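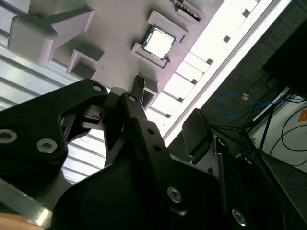 Ticket 2561: arm closes in the wrong place on the CPU pick
Status: open
Project: Pultska (Wullolstead shared workshop, back bench)

Okay, opening this up again, and sorry it got long! The short version is that the CPU pick on the Pultska build used to land about nine times out of ten and now it's closer to half, and I haven't touched the pick code. When it misses, it always misses the same way: the arm lines up a little short of the processor, toward the gripper side, and one finger comes down on the wall of the holder. The thing I'd look at first is the light. The heat spreader is blazing white up there, and so is the notched rail along the edge of the printed board, while the little black ribbed connector in the next holder is sitting there with nice clean contrast. So my guess is the corner finder is grabbing whatever edge it can get, and the edges on the CPU aren't very good ones.

What I expect: fingers straddle the processor, close, lift.
What I get: fingers stop early, close on plastic, and the Veloso script stops with a grip width error.

Software is Veloso build 323 on the arm side. The vision part is my own script, which I've been calling Belden for so long that I can't rename it now. Exposure is on auto (I know, I know).

Log entry 1, evening

Reran the hand-eye calibration from scratch. It came out fine, no complaints. Did ten picks with the overhead light on and got five. Turned the overhead off, left the side lamp on, and got eight out of ten. That's a big jump for flipping a switch, but it isn't a fix, other people need that light when they're working.

Also checked the finger screws with a hex key. All snug. I was sort of hoping one would be loose, it would have been an easy night.

Log entry 2, same evening

Moved over to the tower to see if the same thing happens there. There's plenty of shiny metal around the power supply, so if glare was the whole story I figured the arm should be hopeless. 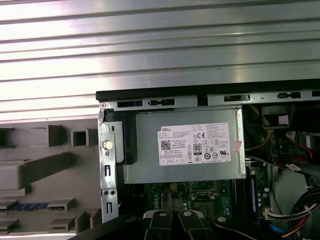 And it wasn't! The approach move over the open case was repeatable all night – I had it hover, back off, and hover again and it went to the same spot every time. But that move runs off taught points with the camera only checking at the end, so I don't think it clears the camera of anything. It does tell me the arm itself is okay, and that the wrist mount hasn't shifted, which was the other thing I was worried about. I'm crossing mechanical slop off the list unless somebody has a reason to put it back.

One small thing while I was in there: keep the approach height where it is. I tried lowering it to save time and didn't like how near the fingers got to the wiring, so I put it back before running anything else.

Log entry 3, next day, 2 p.m.

Locked the exposure. Auto had been settling at 3360 microseconds with the gripper over the plate, I guess because the fingers are black and take up so much of the view that it brightens everything to make up for them. Dropped it by hand in steps. At the short end the CPU edges came back nicely, but then the script lost the outline of the holder, and it needs that for the rotation. So there's a window in the middle and it's pretty narrow.

Second change: I masked out the gripper so it doesn't count toward the brightness. That helped more than I thought it would.

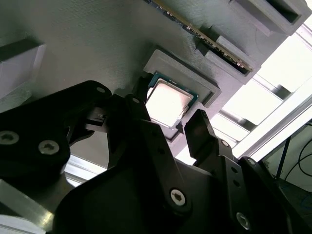 With both changes I ran 144 picks over the afternoon and logged every one. 131 good, 13 bad. Of the bad ones, nine were the old kind (short, finger on the wall) and the other four were rotated wrong, as if it had matched the holder a quarter turn off. The rotated ones are new, and I think they're my fault, from loosening the match threshold in Belden while I was chasing the first problem. I'll set it back and rerun.

Still to do:
– put the match threshold back to the old value and repeat the run
– try a piece of diffuser film over the overhead light
– reprint one CPU holder in a darker filament and see if the outline holds up at short exposure
– save the exposure and mask settings in the project config, right now they're only on my laptop

If anybody has gotten decent corners off a bare heat spreader under overhead lights, please post your settings here. I'd also like to know if build 323 changed anything about when the camera trigger fires during a move. I updated in June, and I can't say for sure that the misses didn't start then. Leaving the ticket open until the rerun is in.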